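Drafty Old Windows: Which Fixes Are Worth Your Saturday Money
Posted 6/17/21 by Leanne Haslam

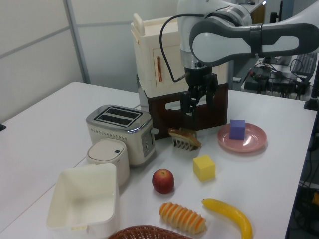
Every fall the hardware store puts out a rack of things that promise to stop cold air coming through old windows, and every fall I buy one or two and end up annoyed. Before you spend a cent, find out where the air is getting in. Most people blame the glass, and on an old wooden sash it's more often the gap where the two halves meet, or the trim around the outside. A little play door like the one on the toy oven or cabinet in the photo, the one with the copper-colored handle, can fit as badly as it likes. A window that fits badly costs you money from October on.

Finding the leak

Wait for a windy day. Shut everything, turn on the bathroom fan and the range hood, and run a damp hand slowly along the edges of the window. The stick of incense you see recommended everywhere does work, but it shows you every small draft in the room and you'll be there all afternoon chasing smoke. A hand is good enough. Mark the cold spots with painter's tape.

Check the lock while you're there. On our back bedroom window the latch had been painted over so many times that it no longer pulled the sashes together. I scraped it, moved the catch over a hair and got rid of most of the draft for nothing.

Foam tape

Cheap, and you get what you pay for. The open-cell kind goes flat in a season and leaves a gummy strip that takes paint with it when you peel it off. If you must use foam, get closed-cell and stick it only where the sash presses against it, such as the bottom rail. Put it in the side channels and it will roll up the first time you open the window.

V-strip

The one I'd buy again. It's a folded strip of vinyl or metal that springs open to fill the gap, and it goes in the side channels where foam fails. Clean the channel with rubbing alcohol first and let it dry. The adhesive on the vinyl kind doesn't hold well on old paint, whatever the package says, so I add a few small tacks. Cut it with scissors, a little long, then trim.

Shrink film

It stops drafts, I'll give it that. It also makes the room look like it's waiting for the painters, and you can't open the window till spring. The claim that it's "invisible" is true for one evening. Use it in a room you don't care about. Wipe the trim before you put the tape on, and go easy with the hair dryer near the corners – I melted a hole in mine and had to start over.

Rope caulk

Ugly gray stuff, easy to press in with a thumb, comes off in the spring. Good for a window you never open. Don't leave it up all summer on a sunny side of the house or you'll be picking at it with a putty knife.

Insert panels

These are clear panels that push into the inside of the frame. My neighbor Noeline Tipoki priced them for 11 windows and then did 3, the ones facing north, and she's pleased with those. Ask how they measured before you order. Old window openings are almost never square, and a panel cut to one width will leak on the side you didn't measure. Take the width at the top, middle and bottom, and both diagonals.

What about new windows?

Maybe. If the wood is soft when you push a screwdriver into the sill, tape won't save it. But I'd be slow to believe anybody who tells you new windows will pay for themselves in a few winters. Ask to see the sums, and ask what fuel price they used. A salesman at my kitchen table once quoted me a 70 percent saving and couldn't say 70 percent of what. I spent under $100 on V-strip, tacks and caulk instead, and the back bedroom no longer needs a towel along the sill.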